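Home | Stories | Food and Table | Archive | Contact

Bread for two hundred: a talk with the baker of Nostness

Last updated: November 28, 2024

The bakery in Nostness opens at six, but the oven is already warm long before. I came there in the dark, after the first bus from Moddale, and the baker gave me coffee in a bowl because all the cups were in the sink. She has worked in this village for 11 years. Before that she made cakes in a hotel, and she does not miss them.

"Cakes are for people who are looking at them," she told me. "Bread is for people who are hungry. I like better the second ones."

She asked me not to write her name. In the village they call her only the baker, and she finds this enough.

I wanted to know first how a person learns to bake rye bread, which many home bakers are afraid of. She laughed at this question. Her own first rye loaves, she said, were so heavy that her brother used one to hold open the door of the garage for a whole winter. The mistake was that she treated the dough like wheat dough. She kneaded it a long time and waited that it becomes smooth and elastic, and it never did.

"Rye will stick to you. You must accept it," she said. "Wet your hands, shape it quickly, put it in the tin and go away from it. Most people destroy the bread because they cannot leave it alone."

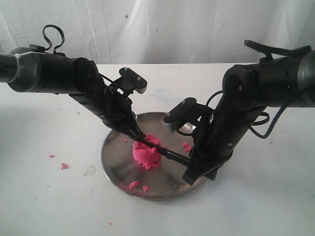
Her sourdough starter came from an old farm in Fagerlund, where the family kept it in a stone jar in the cellar. When she got it, it smelled like nail polish and she thought it was dead. She fed it morning and evening, and after some days it began to rise again. Now she keeps one part in the bakery and one part in the freezer at her sister's house. I asked if the taste is still the same as on the farm. She thought for a while before she answered.

"No, I don't believe so. It eats my flour now and it lives in my air. But the old farmer came once and bought a loaf, and he said it was like at home. Maybe he was only polite."

The flour comes from a small mill called Plumwood, and she speaks about it with love and also with some anger. Every delivery is a little different. One sack drinks much water, the next one very little, and the recipe on the wall is then only a suggestion. She writes in a notebook how each sack behaves. The notebook has flour between all the pages and I could read almost nothing in it, but she finds in it what she needs.

On a normal morning she bakes 164 loaves. Before Christmas it becomes 200, and then she cannot do more, because the oven is old and the back part of it is hotter than the front. She turns the loaves by hand in the middle of the baking. A new oven would cost more than her car, she said, and it would also not fit through the door.

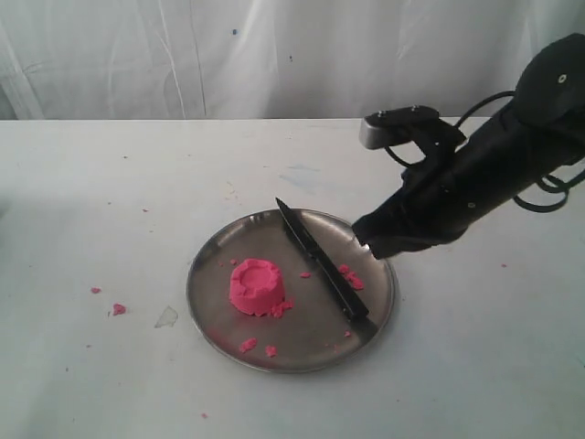
We spoke then about sleep. She goes to bed at eight in the evening, also in summer when it is full light and the neighbors are sitting outside with their grill. In the beginning this was the hardest thing for her, harder than the lifting of sacks. Friends stopped to invite her for dinner. After some time they began to invite her for lunch, and now it is a habit for all of them.

"I see more of them than before," she said. "At lunch people don't look at the clock so much. And I always bring the bread, so I am popular."

I asked what advice she has for those who bake at home. She did not like to give a recipe, but she gave me a few things to write down. Use a scale and forget the cups. Bake the rye longer than you think, until the crust is really dark. Then wrap it in a cloth and do not cut it before the next day. When I said that this last part is difficult with children in the house, she agreed with me.

"Then bake two," she said. "One is for waiting and one is for the children. It will be sticky inside and they will eat it anyway, with much butter."

At this moment the first customer knocked on the window, although there were still 30 minutes until the opening. She wiped her hands on the apron and went to let him in. He took the same loaf as always, it seemed, because neither of them said anything about it. They spoke about the ice on the road to Fagerlund, and he paid with coins.

Recent in Food and Table
- Keeping apples through the winter
- A morning at the fish counter in Moddale
- What to do with old bread
- Soup from the Fagerlund school kitchen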